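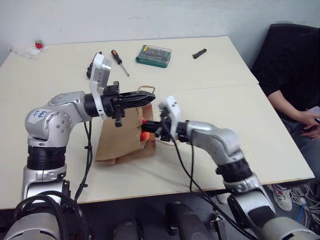

Drernby screwdriver and bit set, 6 weeks in

Rating: 5 out of 5 for the bits, less for the driver. Posting this quick before I forget.

Bought it to replace the old Staltier set, which I'd stripped half of. Came in a plain paper bag from the store, no box, no instructions. Fine by me.

The case. Green plastic, clear lid, bits in rows so you can see what you've got without opening it. Best part of the whole thing. Lid snaps shut and stays shut. Dropped it down the basement stairs once, full, and only one bit came out.

Bits are good. Used the Phillips ones the most, cabinet hinges, a bed frame, one very stubborn Vogler shelf with up to 200 screws in it (felt like it anyway). No rounding yet. The tiny ones I've barely touched so can't say much there. Sizes are stamped so small I need a flashlight to read them.

Driver with the orange and black handle is ok. Grip is nice and fat, doesnt slip when your hands are sweaty. Shaft is long, good for reaching into cabinets, annoying in a drawer. Wish they made a stubby one. Also it rolls. Put it down on a big table and keep an eye on it.

Magnet is week. Holds a short screw, drops a long one. My Asex driver from years back holds better and cost less.

Would buy again? Yes for the case and bits. If you already own a decent handle just see if they sell the case by itself, my store had it 5 dollars cheaper that way.

Will update if anything snaps.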